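Ploltero Sets 2023 Budget for Hand-Held Grippers

December 3, 2022 – Ploltero will buy 52 hand-held grippers from Kerkar next year, having looked at the price of robot arms and sat down for a while. 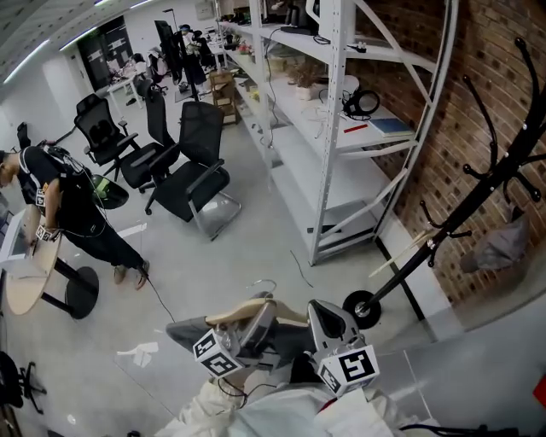
Huia Donnelly
Equipment Planning Lead

The order covers two fingers per gripper, spare cables and marker cubes. Chairs were cut in October. Coat racks survived – so far.

"Cables were 300 lines of the spreadsheet," said buyer Murray Waaka.

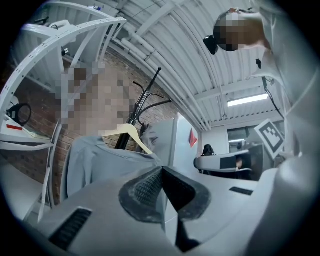
Delivery and Contact

Units ship in two lots. Suppliers may write to Waaka, briefly.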